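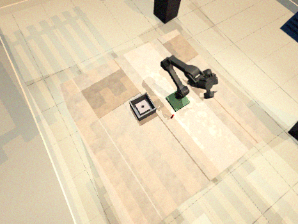
Hello again, and thank you for reopening this so quickly. I'm still having the trouble with the arm stopping short when it goes for the plate, and I've now spent most of two evenings on it, so I'll try to put everything in one place this time. I've been running the whole job in the simulator before I let the real arm near my bench (I learned that lesson in March, and the bench still has the dent). The pose I keep coming back to is the one with the elbow up high and the gripper right over the green square, because that's where the program hangs. The tray I want the plate to end up in sits off to the left, and the arm never sets out for it.

Workshop Help > Arms and Grippers > Open Tickets

4 min read

Setup, for whoever picks this up: the arm is my own build, running the Stostadix controller with the Temley planner on top. The grip routine came from the Foko starter pack and I have changed very little in it apart from the speeds. Everything was fine until I rebuilt the table model to match my bench, which I had been putting off all winter.

What happens: I press run, the arm folds out nicely, comes down over the plate and stops 40 mm above it. The log then repeats the same line until I stop it by hand:

planner: target below allowed height, waiting

I left it going once while I made dinner, and when I came back there were 2,790 copies of that line and the arm had not budged. It doesn't crash and it doesn't give up, it just waits there very politely.

Tried so far:

- Restarted the controller and the planner, in both orders. No change.
- Cut the approach speed from 300 to 55. It arrives more gently and stops at the same height.
- Took the tray out of the model altogether. Same stop, so I put the tray back.
- Swapped the gripper file for the older one. It complained about a missing joint, so I went back to the new one.
- Turned off the shadows, on a friend's advice. I didn't expect much from that and didn't get much, though the fan is quieter.

Reply from Balthasar Lüthi, 7:40 p.m.

Thanks for the thorough write-up, it saves me a lot of asking! The line in your log comes from the height guard, so the grip routine is probably fine and I'd leave it alone for now. Could you look at the table entry in your model and tell me whether the height is measured to the top of the table or to the middle of it? The planner wants the top. Also check whether you have an old safety margin left over from your previous table, as the two get added together.

My answer, 9:15 p.m.

Well, you were right to ask, on both counts. The table height was given to the middle, and I had a margin of 40 sitting in a settings file called Cortés, named after the street I lived on when I started all this. I had completely forgotten that file existed. I've corrected the table height and set the margin to zero in the simulator only, and the arm now goes all the way down, closes on the plate and lifts it. I ran it several times over, partly to be sure and partly for the pleasure of watching it go.

It does still let go of the plate a touch early over the tray, so that one corner lands on the rim. I suspect the tray has the same top-or-middle mix-up, and I'll go through its entry tomorrow after supper. Please leave the ticket open until then, if that's all right. I'd also like to know what margin you'd suggest for the real arm, as I'm not brave enough to run it at zero.

Balthasar Lüthi, 9:32 p.m.

Glad it's moving. Leaving this open. Please don't run the real one at zero! Put the margin back to 40 on the hardware side for now, and send me the tray entry when you have it.

Status: waiting on customer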